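Community > Features > Interviews
Search this site Enter keyword Go

Small boards, big letters: an interview with Xiuying Xiao

Xiuying Xiao has taught handwriting at Herinwood for nine years. Her evening class takes adults who want to write more clearly, or who are starting again after an injury, or who have only ever learned another alphabet. It runs in the upstairs room of the old Vullgate library, and almost all of it is done on small whiteboards.

She did not begin that way. For the first two years she used lined paper and pencils, as she had when she taught children.

"People rubbed things out until the paper tore," she says. "They wrote one word and spent ten minutes on it. With a board they write the word, look at it, wipe it and write it again. They get through far more words in an evening."

The boards are hand-sized things, meant for a kitchen or a child's bedroom. She bought the first lot cheaply when a stationery shop called Baler closed down, and has added to them from jumble sales. They do not match. She keeps 36 of them in two crates under the window and puts a few more out each July for the open afternoon.

I asked what people write first.

"Hello, or hi. Then their name, or I'm something. I don't tell them to. If you give a person a pen and a blank board they say hello to whoever is going to read it."
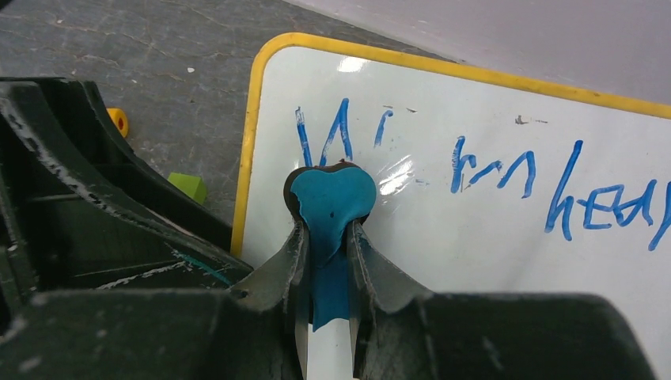 She likes a first board to be left alone for a while before it is wiped. Shaky strokes do not worry her. What she looks at is whether the letters stand apart from one another and whether the writer has planned for the end of the line.

"Everybody starts too big. You get a lovely tall H and then the last word has nowhere to go. I could stop them and draw a line down the side, but they see it for themselves by the third go."

The pens matter more than the boards, in her view. She buys markers with a thick barrel, which are easier to hold for anyone with a weak grip, and she prefers blue to black. Black leaves more of a ghost on a cheap board. Dried-up pens go in the bin the same evening. If they are put back in the pot, somebody will pick one up the following week and think the fault is in their hand.

Caps are a regular nuisance. She asks people to push the cap on the back end of the pen while they write, and most forget.

For cleaning she uses a damp cotton cloth, then a dry one. She gave up on sprays after one of them took the shine off several boards, and the marks never came off properly afterwards. Old smudges she treats by writing over them with a fresh marker and wiping straight away, which lifts most of them.

Last year the class went through 400 markers, a figure she knows from the grant form. The grant itself was £2,369 and also paid for the room, the heating and a new lamp.

I asked how she teaches a person to read their own writing as a stranger would.

"I hold the board up across the room. Close to, you know what you meant, so you read what you meant. At a distance you only get what's there. An n turns into an r, an o has a gap in it and might be a c. We all say what we think it says. Some of the guesses are very funny and they don't mind, because mine gets held up as well."

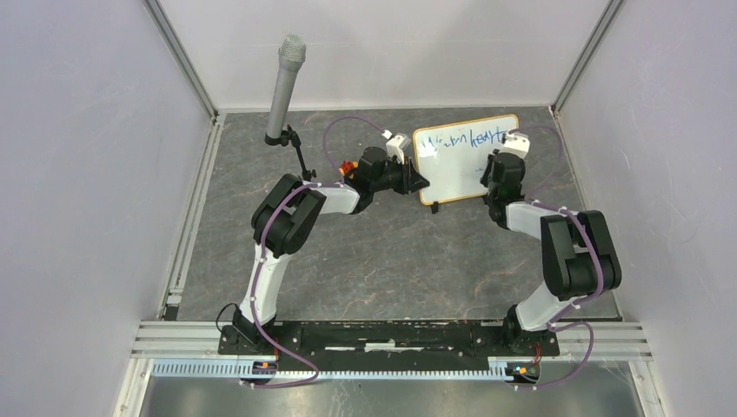 A small whiteboard with blue lettering across its upper part, hard to make out.

A word that cannot be read gets taken apart. She has the writer put down each letter separately, with a finger's width between them, then bring them closer over several attempts. Joined writing comes much later, if it comes at all. A good number of her students stay with separate letters and she sees nothing wrong with it.

She also makes use of the lower half of the board. The top is for the first attempt, and the second goes straight underneath so the two can be compared before either is wiped.

The class ends with a song title, written from memory and passed to the next person to read aloud. The group calls this part Song. It was started by a student who has since left, and it has stayed in.

Xiuying writes on a board at home too, mainly shopping. Her own writing, she says, is worse than it was when she started teaching.

"I rush. My husband came back with leeks last week and I'd written limes."

New students can join at the start of any half term. Boards and pens are provided.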